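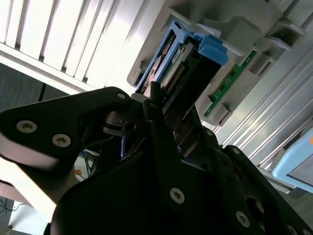 1/ Notes on moving the Plostcombe parish archive off the old file server. Mostly about backups and checksums, so mute if that bores you.

2/ The old volume held 455 GB of scans, nearly all uncompressed TIFF. Copying took one night. Checking the copy took far longer, and I would plan for that next time.

3/ Run the checksums on the source first, before anything is moved. Hashes made from the copy only tell you the copy matches itself.

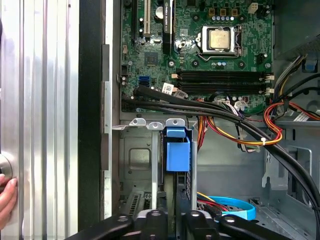

4/ 52 files failed the first comparison. 50 of those were a filename problem - accented characters stored in two different forms. The other two were damaged on the source and had to come from the Sonton set.

5/ Zuleica Tavares keeps the Sonton set. It had last been refreshed in November, and both files opened without errors.

6/ On filenames: pick one Unicode form and convert everything before you hash. rsync has an --iconv option for this. Test it on one folder.

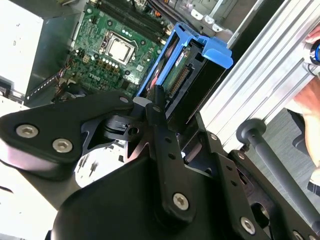 7/ Retention. Daily snapshots for 55 days, monthly ones for two years. Valdir Figueiredo wanted weeklies as well. We left them out as the scans hardly change once catalogued.

8/ The offsite copy goes to Nukbridge at 2 a.m. over a slow line. Bandwidth is capped, so the first full run is still going.

9/ Restore test is next - one whole register, picked by Gervásio Guerra, restored to a blank disk and compared by hash. Will post the timings.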